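Wednesday, Killach bench, bin notes
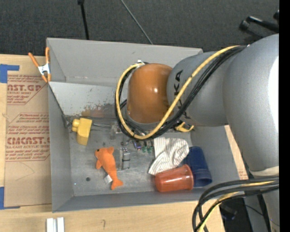
Gray bin on the wood table, plush and yellow block on the floor of it.

Momumura wants us to swap this bin for the Fang one with the padded floor. I'm not sold. Their claim is that bare metal chews up soft items. Went over the orange plush after 50 drops from 30 cm and found one pulled thread by the tail tag, which could have come that way from the shop.

The floor is scratched, yes. Scratches don't tell me anything about the toys. Nobody logged what the metal looked like in June, so there's no before to compare with.

Dark scuffs low on the whitish panel bother me more. Tried a damp rag on one corner, no change. Will try the Jerkia cleaner, though the label promises everything.

Padding also eats depth — 37 mm by their own sheet. Tall walls are the one thing I like here.

To do: weigh the plush, repeat at 60 cm, photograph the floor properly. No order until then.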